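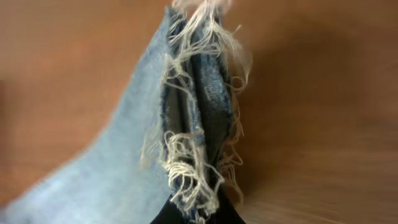

June 13, 2020

Two Arms, One Pair of Jeans: Sperling Lab Posts Its Best Folding Results Yet

A pair of robot arms at the Sperling lab in Plosden can now fold clothes they have never handled before, and the method behind it is surprisingly simple to explain.

The team released results this week from Skanorix, a training method that lets a two-armed robot learn folding from recorded human-guided runs. The robot works with three views at once: one from a camera looking down over the table and one from a small camera at each wrist. Earlier versions used the overhead view alone, and they had a hard time with thick cloth.

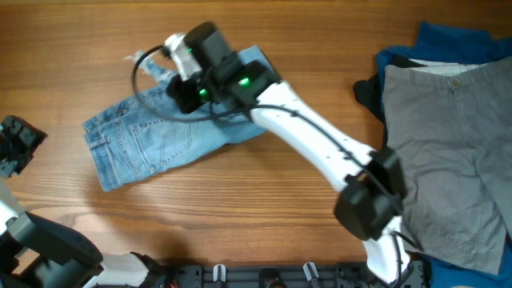

Denim was the big problem. It is stiff, it springs back, and a worn hem with loose threads never looks the same twice. From overhead, an arm often hides the very edge it is trying to grab. The wrist cameras get in close enough to pick out the weave, and Skanorix learns which view to trust at each point in the fold.

The lab trained the system on 1140 recorded folds and then ran 600 test folds on its own. Denim made up 271 of the tests, more than any other fabric — a brave choice, given how badly it went last year!

The other new idea is a check the team calls a pause-and-look. Before each grab, the robot compares its views and scores how sure it is about the edge. If the score is low, it moves a wrist a little and looks again. The extra look adds time, but the lab says it cut dropped corners by more than any other change it tried.

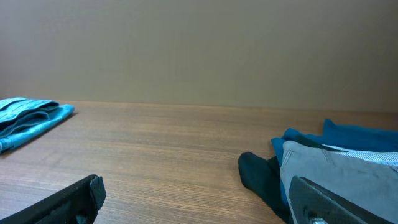

Learning from a messy table

Most folding studies start with one item on a bare surface. Sperling's setup keeps other laundry close by, so the software has to work out which cloth belongs to the job and which should be left alone. Colors change from run to run, and so do the piles. 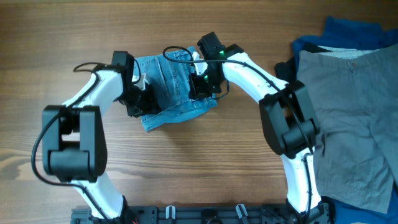
Handing cloth between arms is where Skanorix looks most impressive. Both grippers have to agree on how hard to pull, and a bad guess by one can yank the fabric from the other. The trickiest runs are the ones where the two arms hold a bunched bit of denim between them, one at each side, with a crumpled edge hanging toward the table. The software treats that as a single shared task and plans both arms together.

Skanorix was trained in 24 hours on the lab's own computers, using an open set of control tools from Enik. The full paper is on the lab's website now, and the recorded folds will follow in September. Towels and fitted sheets are next on the list.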